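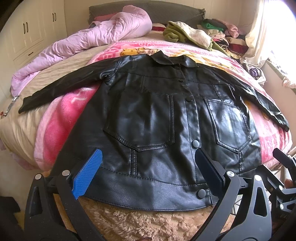 Unthorpe Garment Folding Set: data card

Version 2, July 6, 2020
Maintained by Roya Kermani

What this is

The Unthorpe set is a collection of notes and pictures on folding and storing everyday clothes at home. Each entry covers one garment: how it was laid out, how it was folded or hung, and how it should be put away. There are 300 entries. Most were done on beds, because that is where most people fold their laundry, and the bedding was left as it was.

The set was put together for people writing folding instructions and for anyone sorting garments by type and closure. It is not a guide to washing or repair.

Contents

entries.csv – one row per garment
steps/ – the folding notes, one text file per entry
pictures/ – layout pictures, named by entry number
terms.txt – the word list used in the closure and pocket columns
CHANGES – what was fixed between versions

Columns in entries.csv

entry: the entry number. Numbers of withdrawn entries are not used again.
garment: shirt, jacket, pants, skirt, dress, knitwear or other.
surface: what the garment was laid on.
facing: front up or back up.
closure: buttons, zipper, snaps, ties or none.
collar: type of collar, or none.
pockets: type and place.
finish: matte, glossy or mixed.
method: fold, roll or hang.
note: anything that did not fit elsewhere.

Sample row, written out

garment: jacket
surface: bed, over a pink plush blanket
facing: front up
closure: buttons
collar: fold-down, pointed
pockets: two patch pockets on the front, pointed at the bottom
finish: glossy
method: hang, with a loose fold as second choice
note: black faux leather. Wide stitched band at the hem. One collar flap raised in the layout picture.

Steps for the sample row

1. Lay the jacket front up with the collar toward the head of the bed.
2. Pull the sleeves out to the sides. They do not have to be straight.
3. Turn both collar flaps down.
4. Fasten the buttons from the top. Leave the one on the bottom band for last.
5. Run a flat hand from the chest seam down to the hem. Do not press hard on the pockets, as the raised stitching can mark the layer underneath.
6. To hang: use a wide hanger and leave space on both sides. Coated surfaces can stick to each other in a full closet.
7. To fold: turn the jacket over, put a cotton pillowcase on the back, bring each sleeve across it, then fold once at the waist. Do not stack anything on top.

A loose fold is meant for a trip or a short stay in a drawer. We don't suggest it for longer than 17 days. That limit comes from our own drawers and has not been tested in any formal way.

How entries were made

The first 60 entries were done in one apartment in Varndale. The rest came from other homes over the following winter, starting in November. Contributors used their own clothes and their own beds, tables or floors. They were asked to lay the garment out before folding, smooth it as much as they normally would and write the steps down in their own words. Roya Kermani then edited the steps for spelling and put the terms in line with the word list.

Where a contributor disagreed with the word list, the list won and the disagreement went into the note column. The longest of these is over "band" and "waistband" on short jackets. We use "band" for any separate strip at the hem of a top or jacket, stitched flat or gathered.

Leather and faux leather

Version 1 had a single value, "leather", for both. This was a mistake, as the two are not stored the same way, and version 2 splits them. The split relies on labels or on what the owner told us. Entries where the owner was not sure say "leather type unknown" in the note column. Please don't guess these from the pictures.

Known problems

Glossy garments show bright patches over folds and pockets, which can hide seams.
Printed blankets make the outline of small items hard to follow. Dark jackets are mostly fine.
Knitwear is thin in this version.
The steps for lined skirts repeat themselves in several files.
Left and right always mean left and right as seen in the layout picture, and not as worn. A few version 1 files still have this the wrong way around.

Related sets

Lelel covers table linen and towels and uses the same columns minus collar and pockets. Yazdani covers children's clothes and has its own word list, so check terms.txt before merging.

Corrections

Send the entry number, the column and the value you think is right. Changes to the steps should come as a full replacement file.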